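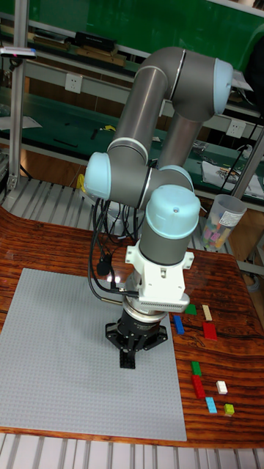

Protective stop on brick press, cable maybe?? (arm cell, bench 2)

Selter Automation Forum > Faults and Safety > Small cells

gridlock_ty
posted 9 December 2025

Need ideas fast, demo for the Massawe people is coming up and the cell keeps dying on me.

Job is dumb simple. Pick a brick off the table, go over the gray baseplate, press it on, press the next one on top. Ran fine since March. Log says 3,635 placements before the first bad one. Now it goes into protective stop on the press, always the second layer or higher, never on the bare plate. Joint torque message, then the arm just sits there with the brick still in the fingers.

Worse: twice it did NOT stop. Went down crooked, shoved the stack over sideways, opened, went up, carried on to the next pick like everything was fine. That's the one that bugs me. A stop I can live with.

Tried so far
- re-taught the plate corners
- new payload numbers
- slower approach
- swapped bricks (old ones were chewed up)
- rebooted, obviously

Force limit on the press is 32 N. Haven't touched it.

Anyone?

mossback
Post your payload and center of gravity. 9 times out of 10 it's that.

gridlock_ty
Did that already, see list. Weighed the gripper with the bracket on, typed it in, same stop on the very next stack.

pelican_hz
What about the cables. You've got a bundle hanging off the wrist with a plug loose in the middle of it. If that drags on anything as the wrist goes down, the arm feels it as load, and the lower you go the more it changes. I'd be suspicious of any cell where the hoses just hang.

mossback
Disagree. Cable that size weighs nothing. He's pressing a brick with a hard end stop, the torque spike is the brick bottoming out. Teach the second layer higher and be done.

pelican_hz
Weight isn't the issue, snagging is. Baseplate is all studs. Drag a cable over studs and see how it goes.

gridlock_ty
ok so I went and watched it from the side for a while instead of staring at the log. Cables come off the wrist, down across the corner of the baseplate and off the right side of the table. On the low poses they lie right on the studs. Never really looked at that, I always stand on the other side where the keyboard is.
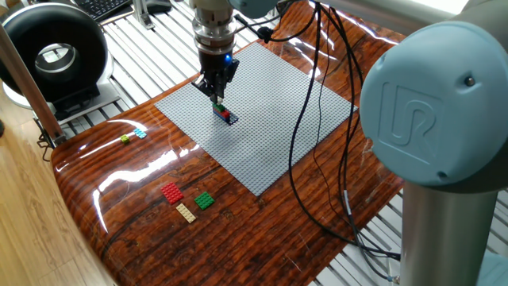 So my plan was to tie them up to the upper arm and rerun. Did that with velcro, two spots, left a loop for the wrist turn. Ran 300 placements. Four stops. Before it was stopping way more than that. So it's better, not fixed, and I still had one crooked press with no stop. Stack went over, green one ended up on the table.

Pelican gets half a point.

mossback
I'd say zero points, four stops is four stops. What's your tool center point? If the TCP is off by a hair in tilt you won't see it on layer one, the brick self aligns on the studs. On a stack it levers the one underneath.

kettle.and.wire
Coming at this from the safety side. Please stop treating the silent one as a nuisance. The program opened the gripper and went on with no idea where the brick was. What if your hand's in there sorting the loose bricks at the edge? Sounds silly with toys but same program structure gets copied to the next cell. We had one at Rinach that got copied with the "press ok" flag hard set to true from a debug day. Ran like that 209 hours before somebody read the code.

Check:
1. does the press routine look at final height, or only force?
2. what happens on timeout, does it fall through?
3. is the flag cleared at the start of every cycle

gridlock_ty
uhh. number 2. It falls through.

Press routine is: move down till force OR timeout, then open. Nothing compares the height. So if it hits force early (crooked, sitting on a stud corner) it thinks it's done, and if it times out it also thinks its done. Both roads lead to open. Great. I wrote that.

kettle.and.wire
There you go. Add a height window. Outside the window = hold the brick, stop, operator has to ack. Don't auto retry, it'll just mash it.

mossback
Auto retry is fine on bricks. One retry, lift a bit, wiggle, down again. We do it on the Vikomden line all day.

kettle.and.wire
And when the retry hits a stack that's already leaning? You're pushing on something you don't know the position of. No retry until he knows why it's crooked.

mossback
Agree to disagree. For a demo I'd want the retry.

gridlock_ty
Going without retry for now. Height window in, timeout now goes to stop instead of open. Also redid the TCP with a pointed tip, tilt was off (mossback you were right, annoying). Old value was from before we pulled the gripper off to clean it, never re-measured after.
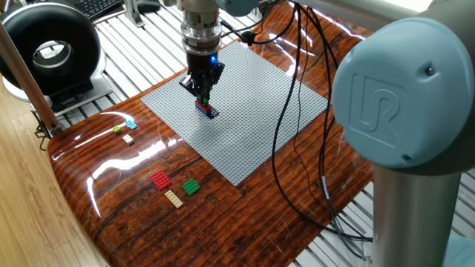 Same cell, gripper down on the little stack, red with a navy one beside it and green on top.

Velcro stays too, but I need a propper dress kit, the cables can still reach the plate when the arm swings out. Ordering one.

Things left
- find out why force trips early on some red bricks, only red?? could be my pick height
- fixed edge for the loose pieces so picks start square
- put the stop reason on the screen in words, not the code

pelican_hz
So I get the full point now or what

gridlock_ty
Half. Running overnight with the stop armed and nobody in the room, log goes up when I have it.

kettle.and.wire
Post the height values too, not just pass/fail. And lock the door.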